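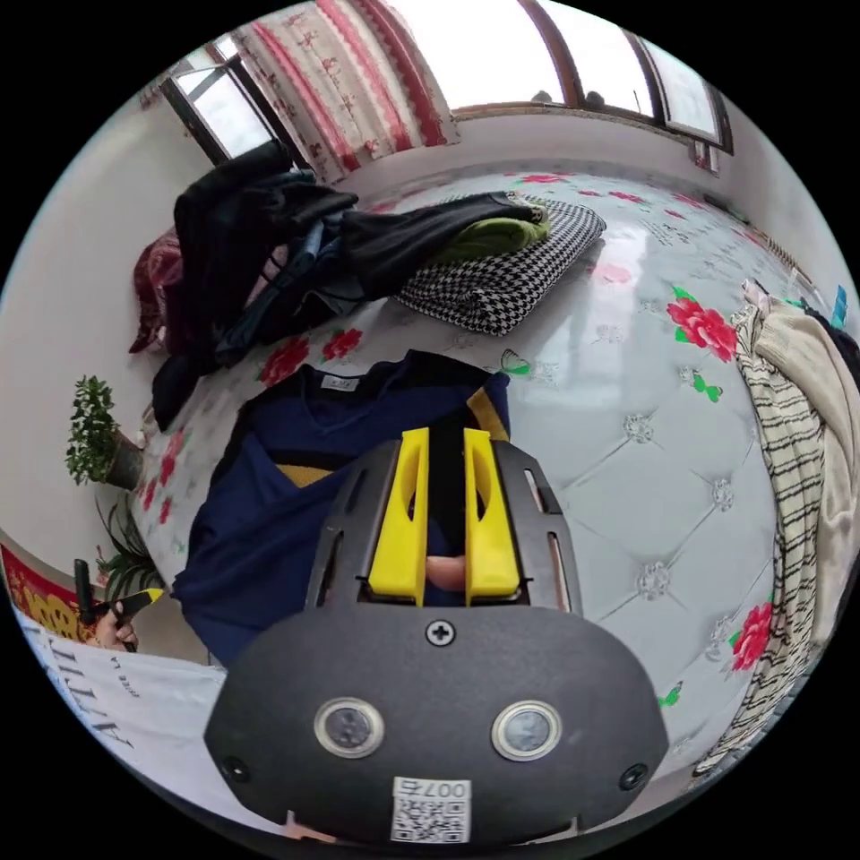

작업노트 10/5/19 토

침실 쪽 옷 정리 시작. 지난번에 거실 수납장까지 끝냈고 오늘은 침대 위에 옷을 올려 놓고 분류하는 단계. 나중에 같은 순서로 다시 할 사람이 있을 것 같아서 적어 둔다. 순서가 뒤죽박죽인 부분은 나중에 고치겠음.

1. 시작할 때 상태

침대에는 흰색 누빔 침대보를 깔아 둔 그대로. 광택이 있고 붉은 모란 같은 꽃과 초록 나비가 찍혀 있는 것. 누빔이 만나는 자리마다 작은 은색 장식이 달려 있다. 옷을 끌어당기면 이 장식에 니트 올이 걸릴 수 있으니까 끌지 말고 들어서 옮길 것. 원래는 침대보를 걷고 민무늬 시트 위에서 하려고 했는데 걷은 침대보를 둘 데가 없어서 그냥 진행.

어두운 옷은 침대 머리 쪽에 무더기로 쌓았다. 대부분 검은 재킷이고 파란 옷감도 섞여 있음. 왼쪽 끝에 적갈색 옷 하나가 끼어 있는데 이건 색이 다르니 마지막에 따로 뺀다. 무더기 오른쪽에는 흑백 하운드투스 쿠션, 그 위에 접은 올리브색 옷과 길고 검은 옷 하나. 쿠션 위는 임시 자리로 쓴다. 접었지만 어느 칸에 넣을지 안 정한 옷, 걸지 접을지 모르겠는 옷은 전부 여기.

남색 스웨터(아래쪽에 노란 줄 있는 것)는 앞쪽에 펼쳐 놓고 첫 번째로 접기로 했다. 접는 크기를 이걸로 맞춘다.

2. 분류 기준

Giuliana Escobar와 어제 통화로 정한 것. 계절로 먼저 나누지 말고 거는 옷과 접는 옷으로 먼저 나눈다. 계절은 그다음. 나는 반대로 하고 싶었는데, 계절부터 나누면 간절기 옷에서 계속 멈춘다는 얘기였고 거실 수납장 할 때 실제로 그랬다. 얇은 카디건 하나 놓고 한참 서 있었음.

거는 옷: 재킷, 코트, 셔츠, 길이가 긴 옷.
접는 옷: 스웨터, 니트 전부, 티셔츠, 면바지.
보류: 쿠션 위. 보류 자리가 쿠션보다 커지면 중단하고 보류부터 처리.

니트는 예외 없이 접는다. 걸면 어깨가 늘어난다. 두꺼운 니트를 옷걸이에 반으로 걸쳐 두는 방법도 있다고 들었는데 봉이 금방 차서 우리 쪽 옷장에는 안 맞음.

3. 옷장 치수

오늘 다시 쟀다. 예전에 적어 둔 쪽지와 숫자가 달라서 아래 값을 쓸 것.

옷장 봉 길이 108cm. 
봉 아래에서 바닥판까지 137cm.
서랍 안쪽 폭 70cm.
침대와 옷장 사이 통로 90cm.

봉이 생각보다 짧다. 쪽지에는 더 길게 적혀 있었는데 아마 바깥 폭을 잰 것 같다. 재킷을 다 걸면 빡빡할 듯. 긴 옷은 봉 오른쪽 끝으로 몰고, 그 왼쪽 짧은 옷 아래 남는 공간에 상자를 넣는 걸로.

통로는 서랍을 끝까지 빼도 사람이 옆으로 설 수는 있다. 두 사람이 같이 하기에는 좁다. 한 명은 침대 쪽에서 접고 다른 한 명이 옷장 앞에 서는 식으로 나누면 될 것 같음.

4. 스웨터 접는 법

여러 번 바꿨는데 지금은 이걸로 고정.

펼칠 때 앞판이 아래로 가게. 소매를 등 쪽으로 가로로 넘기고, 소매 끝이 반대쪽 옆선을 넘으면 그만큼 꺾어서 안으로. 양옆을 안으로 접어 폭을 맞춘 다음 밑단에서부터 위로 두 번. 뒤집으면 목 부분이 위로 온다. 두꺼운 것은 두 번 대신 한 번만 접고 맨 아래에 깐다.

줄무늬가 있는 옷은 줄이 접힌 선에 걸리지 않게 첫 번째 접는 위치를 조금 올린다. 남색 스웨터는 줄이 밑단 쪽에 있으니 밑단을 얼마나 올리느냐에 따라 겉에서 보이기도 하고 안 보이기도 한다. 서랍에서 찾기 쉬우려면 줄이 겉으로 나오는 쪽이 낫다. 남색이나 검은색은 접어 놓으면 다 똑같아 보여서 이런 표시가 될 만한 건 밖으로 빼 두기.

세워 넣기는 얇은 것만. 두꺼운 니트를 세워 넣으면 서랍이 반쯤 비었을 때 다 쓰러진다. 지난번 서랍이 그래서 두 번 다시 했다.

5. 수납 용품

Storeck 칸막이: 서랍에 쓰려고 사 둔 것. 길이 조절되는 타입인데 끝까지 늘리면 가운데가 휜다. 폭 방향으로는 쓰지 말고 앞뒤 방향으로만 세운다. 양말 서랍에서는 잘 버팀.

Vurnau 옷걸이: 어깨가 얇은 쪽. 셔츠에는 좋고 재킷에는 약간 모자람. 무거운 재킷은 기존 두꺼운 옷걸이를 그대로 쓰기로. 옷걸이를 전부 같은 걸로 바꾸면 보기는 좋겠지만 봉 길이를 생각하면 두꺼운 건 꼭 필요한 데만.

Xaba 압축팩: 패딩용으로만. 작년에 니트를 넣었다가 꺼냈을 때 주름이 며칠 갔다. 압축팩에 니트 넣지 말 것. 지퍼 쪽에 먼지가 끼면 공기가 새니까 닫기 전에 손으로 한번 훑는다.

Vadarau 뚜껑 상자: 봉 아래 공간용. 뚜껑이 위로 열려서 옷이 내려와 있으면 꺼내지 않고는 못 연다. 자주 안 꺼내는 것만 넣기. 여름 옷은 여기로.

라벨은 종이테이프에 유성펜. 상자 앞면 오른쪽 위. 뚜껑에 쓰면 뚜껑이 바뀌었을 때 전부 틀린다(한 번 겪음).

6. 검은 옷 구분

이게 제일 오래 걸리는 부분. 검은색, 남색, 진한 파랑이 섞여 있으면 실내등 아래서는 구분이 안 된다. 창가로 가져가서 보고 나누는 게 제일 확실하고, 해가 진 뒤면 흰 종이를 옆에 대 본다. 침대보 흰 부분에 대 봐도 되긴 하는데 꽃무늬 옆에서는 색이 헷갈린다.

재킷은 주머니부터 비운다. 영수증, 동전, 휴지. 휴지가 든 채로 세탁기에 들어가면 그날 일은 끝이라고 봐야 함. 주머니에서 나온 것은 작은 접시 하나에 모아 두고 맨 마지막에 본다. 나올 때마다 읽고 있으면 진도가 안 나간다.

거는 순서는 왼쪽부터 짧은 재킷, 긴 재킷, 셔츠, 긴 옷. 색은 맞추지 않는다. 색 순서로 걸어 본 적이 있는데 일주일이면 흐트러지고, 길이가 섞이면 아래 상자 놓을 공간이 없어진다.

7. 보풀과 수선

접기 전에 팔꿈치와 옆구리를 본다. 보풀이 심하면 바로 제거하지 말고 따로 모아서 한꺼번에. 제거기 먼지통이 작아서 자주 비워야 하고, 침대 위에서 하면 보풀이 침대보 누빔 사이로 들어간다. 바닥에 신문지 깔고 할 것.

단추 떨어진 옷은 단추를 옷핀으로 안쪽 라벨에 끼워 둔다. 봉투에 따로 모으면 나중에 어느 옷 단추인지 모름.

목 라벨이 까슬해서 안 입는 옷이 있으면 라벨만 떼고 다시 입어 본 뒤에 결정. 세탁 표시가 같이 붙어 있는 경우에는 떼기 전에 노트에 옮겨 적는다.

8. 안 입는 옷

버리는 기준은 아직 못 정했다. Giuliana는 한 계절 동안 한 번도 안 꺼냈으면 내놓자고 하는데, 겨울 정장류는 원래 한두 번밖에 안 입어서 그대로 적용하기 어렵다. 임시로 이렇게:

옷걸이를 전부 반대 방향으로 걸어 두고 입은 옷만 바른 방향으로 돌려 건다. 12월에 한 번 확인. 그때도 반대로 걸려 있는 것만 모아서 다시 얘기.

접는 옷은 옷걸이 방법을 못 쓰니까 입고 빨아 온 옷을 서랍 맨 앞에 넣는 식으로. 뒤쪽에 남는 게 안 입는 옷. 가족이 서랍을 같이 쓰면 이 규칙은 잘 안 지켜질 것 같긴 하다.

9. 할 일

- 옷장 봉 고정 나사 조이기. 왼쪽이 약간 논다.
- 두꺼운 옷걸이 남은 것 창고에서 찾아오기
- 방충제 교체. 니트에 직접 닿지 않게 서랍 모서리에
- Vadarau 상자는 높이 재 보고 추가 결정. 봉 아래 높이에서 재킷 길이를 빼고 계산할 것
- 예전 치수 쪽지 버리기
- 적갈색 옷은 접을지 걸지 물어보기
- 침대보 세탁 방법 확인. 은색 장식 때문에 망에 넣어야 할 수도 있음

다음번에는 서랍 맨 아래 칸부터. 침구류가 들어 있는데 옷으로 바꾸고 침구는 다른 방으로 옮기는 쪽으로 생각 중. 옮길 방 선반 깊이는 아직 안 쟀음.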